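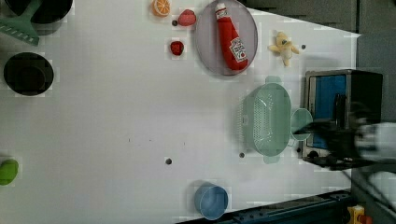 Table Kitchen, Kelmendi Room: plate, ketchup bottle, colander, cups, pots and toaster oven.

Gallery: The Table Kitchen at Bronditz Toy Library
August 1, 2021
By the Collections Office

Print this page | E-mail this page

The Bronditz Toy Library lends toys, games and play equipment to families, child-minders and preschool groups in Bronditz and the surrounding district. The Table Kitchen is one of the nine themed sets in the lending collection and the one most often asked for at the desk. It joined the collection in January and is now kept in the Kelmendi Room, on the ground floor, where it may be used at the table or borrowed by arrangement.

This gallery is intended for members who wish to know what the set contains before placing a request. The complete set has 48 pieces, and only part of it is shown on this page. Pieces are moved between the table and the storage boxes from day to day, so members should consult the printed list in the lid of each box for the full contents.

The Table Kitchen was put together from several sources. The cookware came first, from the former play corner at the Puver Street reading room. The play foods and the tableware were bought later. Members will therefore notice that the colors and styles do not match, and that some foods are noticeably larger than others. The library has chosen to keep the pieces together as one set, as children using the room have shown no difficulty in serving a large orange slice beside a small strawberry.

The plate and the bottle

The round plate has a slightly raised rim, enough to keep most of the play foods in place when it is carried from the table to a play rug or a low shelf. In the first view the ketchup bottle is laid across it. The bottle is red with a white cap and a white label, and it is by some distance the piece most often reported missing. It has so far always come back, usually from a coat pocket or the bottom of a stroller basket. Members are asked to check both before returning the set.

Condiments are useful in pretend play with children who are only beginning to talk. The bottle invites a simple exchange: one child offers, the other accepts or refuses. Staff at the Kelmendi Room often place the plate and the bottle in front of a new visitor before bringing out anything else.

The play fruit

The orange slice has a bright rind and clearly marked segments. It is commonly used for sorting by color, and older children use it to talk about halves and wholes. The small red strawberry, lying by itself to the left of the plate in the first view, has a textured surface that younger children like to feel with their fingertips.

The fruit is stored in the smaller of the two boxes. Vegetables and bread are kept in the same box in a separate cloth bag. Families with children under three should ask at the desk for the large-piece selection, from which the smallest foods have been taken out.

The cups and the colander

A light blue plastic cup stands at the near side of the table in the first view, with a pale green cup farther over, beside the colander. The cups are for pretend drinks only. They are not sold or lent as tableware and should not be used for real food or drink, either in the library or at home.

The colander is oval, in light mint green plastic, with perforated sides, a slotted base and a small tab handle at each end. It may be used in water play at home, provided that it is dried fully before it goes back in the box. In the Kelmendi Room it is more often used as a fruit bowl, a hat or a boat, and the library has no objection to any of these.

The pots and the spatula

The two black pots belong to the cookware that came from Puver Street. One can be seen at the left of the table in the first view and the other in the corner, with the green spatula resting over it. The spatula has a flat, slotted blade. Children who attended the old play corner may recognize these pieces, and several parents have told the desk that they do so themselves.

Lids are listed separately in the box. A lid that does not seem to fit either pot should be returned with the set all the same and mentioned at the desk.
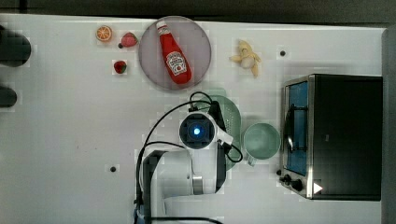

Photo: Bronditz Toy Library, Collections Office

The second view takes in the toaster oven more fully. It is black, with a stainless steel frame and a glass door through which the blue interior shows. The door handle runs along one side, and there are two black control knobs at the corner. The pale green mug stands close by, next to the colander, with its handle turned toward the lower left.

The toaster oven remains in the Kelmendi Room and is not included in loans. It takes up a good deal of the table and is heavy for one adult to carry together with the boxes. Members borrowing the set for a group may ask instead for the folding cardboard stove, which packs flat and has printed burners on the top. The stove counts as a separate loan and must be requested by name.

Play with the oven tends to follow a pattern that staff have come to know well. A child opens the door, looks in, closes it, and turns a knob. This may be repeated for some time before any food is introduced. Adults are encouraged to let it continue. When the child is ready, a plate or a single fruit placed within reach is usually enough to move the game along.

The plate and the ketchup bottle keep their places in this view, with the orange slice and two strawberries to the left of them. The larger strawberry is close to the rim of the plate and the smaller one is a little below.

Using the set in the Kelmendi Room

The Kelmendi Room opens at 9 in the morning on library days. No reservation is needed for individual families. Preschool groups and child-minders with more than three children should reserve the table at the front desk, in person or by telephone. A session lasts 30 minutes when other visitors are waiting and may be extended when the room is quiet.

Children must be accompanied by an adult at all times. Shoes are removed at the door. Food and drink are not permitted in the room, a rule that visitors are asked to observe with particular care when the play kitchen is in use, as young children do not always separate the two kinds of snack.

At the end of a session, pieces are returned to the middle of the table. They need not be sorted. Staff check them against the list and put them away at closing time.

Borrowing the set

The Table Kitchen is lent in two lidded boxes. The large box holds the cookware, cups, plates and utensils. The small box holds the play foods. Each box has a contents list with a drawing of every piece, so that children may take part in packing up. Many families find this the most enjoyable part of the loan, and the desk will gladly supply a spare copy of the list for coloring.

Members may keep the set for the standard loan period shown on the membership card. One renewal is allowed when no other member has placed a request. Groups in Pravholm may collect and return the boxes at the Pravholm branch, but should allow extra time for delivery.

Before returning the set, members are asked to:

Wipe plastic pieces with a damp cloth and let them dry.
Surface-clean fabric pieces only.
Place all play foods in the small box, with vegetables and bread in the cloth bag.
Leave any damaged piece in the envelope provided, with a short note.
Tell the desk about missing pieces, even if they are expected to turn up.

There is no charge for ordinary wear. A missing piece is noted on the member's card and the note is removed when the piece is returned. Replacement is requested only when a whole box is lost or when a piece has been damaged on purpose.

Suggestions for play at home

The set does not require much space. A low table, a tray on the floor or the seat of a chair will serve. Adults who would like a starting point may try laying out one plate, one cup and two foods, and asking the child to prepare lunch for somebody in the house. Further pieces can be added as they are wanted.

Older children may enjoy writing a menu, taking orders and setting prices. A sheet of blank menus is kept in the lid of the large box. Completed menus may be handed in with the set, and a selection is displayed on the board beside the Kelmendi Room door. The current display includes a restaurant that serves only soup and another that is closed every day except birthdays.

For children learning English as an additional language, picture cards for the fruits, vegetables and kitchen tools are available at the desk in several languages. The cards are not part of the set and are borrowed without a due date.

Requests for the Table Kitchen may be placed at the front desk in Bronditz or at the Pravholm branch. Questions about particular pieces, including allergies and materials, should be put to the Collections Office, which keeps the suppliers' information sheets on file.

Print this page | E-mail this page

More from the Toy Library

Gallery: The Farm and Barn Set
Gallery: Wooden Trains, Boxes One to Four
How to Become a Member
Puver Street Play Corner: Where the Toys Have Gone
Collecting and Returning Loans at Pravholm
Kelmendi Room: Rules for Visitors
Donating Toys and Games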